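Keeping a Small Apartment When You Love Stuff: speaker notes
Talk for the Brirov neighbors' evening, 2019-09-28

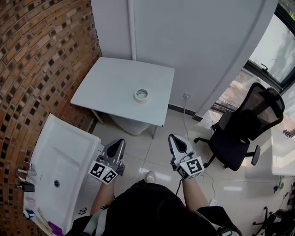 3 min read

Thank everyone for coming out on a Saturday, and tell the people at the back there are still chairs up front (there always are).

Start with the apartment on Plitden Street. 546 square feet, two adults, a cello, and a kitchen drawer that only opened if the oven was closed. Pause for the laugh. I lived there for 14 years and I loved it dearly, even in March, when the winter coats and the seed trays were fighting over the same windowsill.

Then the confession. When we finally packed up, I had around 2,000 books, and I had read maybe half. Don't rush this part. People here have their own version of it, whether it's yarn or fishing tackle or good cardboard boxes, and they like a minute to think of it.

First real point: small furniture is kinder than big furniture. A little square table against a wall can be a desk in the morning and hold supper at night, and you can pick it up by yourself when you need the floor. My mistake was the enormous sideboard from the Zarkivow flea market. Beautiful thing! It took up a whole wall and I walked around it sideways for years. Tell the story of getting it up the stairs, but keep it short this time.

Second point: give everyday things a home you can reach without moving something else. Tape, scissors, stamps, the spare key. If you have to lift a casserole dish to get to the tape, you'll buy more tape, and then you have two rolls and still can't find either. Ask for a show of hands on who owns more than one tape measure.

Third point, and go gently, because this is where folks get sad. Letting go of a thing is easier when you know where it's headed. I kept a box by the door for 6 months before I gave any of it away, and that was fine. The Ikeda Reading Room took the novels, and I still visit a few of them.

If there's time, do the bit about hooks on the backs of doors. If the coffee is already out, skip it and go to questions.

Somebody will ask about the cello. It lives in the bedroom, behind the door, and yes, we bump into it.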